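5.3 Recording a demonstration by remote control

This section covers recording a stack-and-sort task on a two-arm Bredora cell with the Clilen control station. Complete the arm homing procedure in section 4 before you begin. For recording by hand guiding, see section 5.4.

Before you start

The operator needs a clear view of the work surface, either directly or through the fixed camera view on the station display. The gripper hides part of the work when it comes down from above. Do not rely on the direct view alone for the last part of an approach.

Objects used in a demonstration must be the same objects the policy will handle later. Do not substitute parts of a similar shape. If the parts have to be changed, start a new task folder.

CAUTION: Keep hands and loose clothing out of the cell while the enable light is on. Both arms are live during recording, including the one that is not being driven.

Setting up the station

1. Turn the key switch on the station to REMOTE. The status line reads READY after both arms report their position.

2. Open Gukivport and select New Task. Enter a task name with no spaces. The name cannot be changed after the first episode is saved.

3. Set Control Mode to Paired. In this mode the left handle drives the left arm and the right handle drives the right arm.

4. Set Motion Scale to 45 percent. Higher values are accepted, but small hand movements then produce visible overshoot at the fingertips.

5. Set Grip Force to level 4. Thin plastic parts can flex at higher levels and slip out when the fingers open.

6. Press Check Network. If the station reports a fault on port 1857, close any other Gukivport session on the same network and press Check Network again.

NOTE: Units shipped with the Cù handle set have the grip trigger on the outside of the handle. On these units, set Trigger Side to Outer before step 5. The force setting is cleared when this option is changed.

Recording an episode

7. Place the parts in their starting position. Vary the position slightly between episodes. Parts that are lined up perfectly every time give a policy that fails when they are not.

8. Hold both handles in the neutral position and press the left foot pedal once. A short tone sounds and recording begins.

9. Move the gripper over the part at travel height. Stop before descending. A pause of nearly one second is enough.

10. Lower the gripper straight down. Do not correct sideways during the descent. If the fingers are out of line, go back up to travel height and correct there. 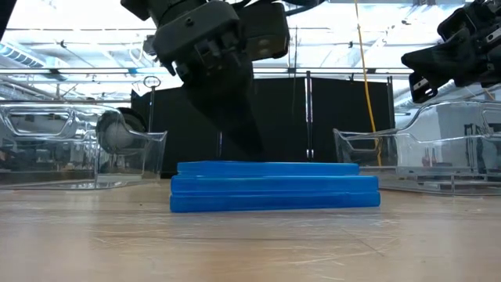 11. Close the trigger slowly until the force bar turns solid, then hold. Releasing and squeezing again is recorded as two separate grasps.

12. Lift to travel height, move to the target location, lower the part and open the trigger fully. Do not drop parts from travel height.

13. When working from a stack, take the top part first. If a lower part shifts during the lift, continue the episode and add the tag SHIFT when saving.

14. Return both handles to neutral. Press the left foot pedal once to stop.

15. Select Save or Discard. Discarded episodes are not kept in the recycle folder.

CAUTION: If the fingers press against the work surface, the arm stops and the display shows fault 227. Do not push the handle farther down. Raise the handle, clear the fault, and discard the episode.

The idle arm

The arm that is not in use is still recorded. Park it where it does not cross the path of the working arm and keep its handle in the cradle. A handle left hanging on its strap drifts, and the drift appears in the data as slow movement of the idle arm. This is the most common cause of rejected episodes at review.

If the task needs both arms, record the handover as part of the same episode. Do not join two episodes afterward.

Reviewing saved episodes

Open the task folder and select Playback. Check the following before uploading:

Start and end poses are neutral for both arms.
The force trace shows one rise and one fall per part.
No fault codes appear on the timeline.
Tags are entered in capital letters.

Episodes that fail any of these checks should be marked Reject and left in the folder. The upload tool skips them. To remove them permanently, see section 7.2, Managing storage.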